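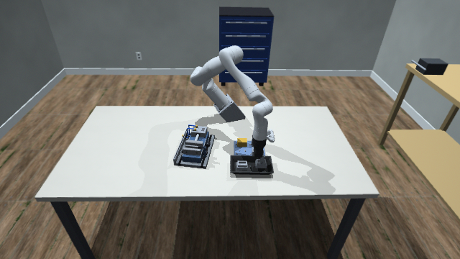 *A white table on a wooden floor, with the arm bent over it.*

Arif Khan had taught evening Bengali in Namwood for eleven winters, and he had never before had a pupil who refused to speak.

Pranab Bhattacharjee was sixty-eight. His parents had spoken the language at home, but he had answered them always in English, and now they were both dead and he wanted to answer them properly. He told this to Arif in the corridor, very fast, and then he came into the room and sat at the back and said nothing for 5 weeks.

He did the written work. He bought the Sarkar grammar, the thick one, and copied the exercises in blue ink with the numbers in the margin. Exercise 144 was a page of verbs for coming and going, and he had done it twice. But when Arif went round the class and asked each one what they had eaten that morning, Pranab shook his head and looked at his hands.

"You know this," said Arif. "You wrote it on Tuesday."

"Writing is different," said Pranab. "When I write, there is no accent."

The others were kind about it. They were mostly young people, married into families or going to be, and they made mistakes loudly and laughed. A nurse called the rice her uncle. A boy from Lemetska Road said to the whole class that he was a very tall fish. Pranab smiled at these things a little later than everybody else, when he had translated them.

In the last lesson before the holiday Arif did not open the book. He put a kettle on the windowsill and gave each pupil a cup, and the rule was that to get sugar you must ask for it. Those who asked in English got none. It was a childish game, and he was rather ashamed of it.

Pranab drank his tea without sugar. He drank it slowly, making a face. At nine o'clock the others put on their coats and went down to the bus, and he stayed to wash the cups, although there was no need.

He washed them and stood them in a row on a towel. Then he said, with his back to the room, in the voice of a boy of perhaps seven, "Ma, is there any more sugar?"

Arif had been wiping the board. The vowel was wrong in one place, the same place where it is wrong for all the English ones, and he did not correct it.

"There is," he said in Bengali. "It is in the tin. Take two."

Pranab took the lid off the tin and stood looking into it - the tea was all finished by then.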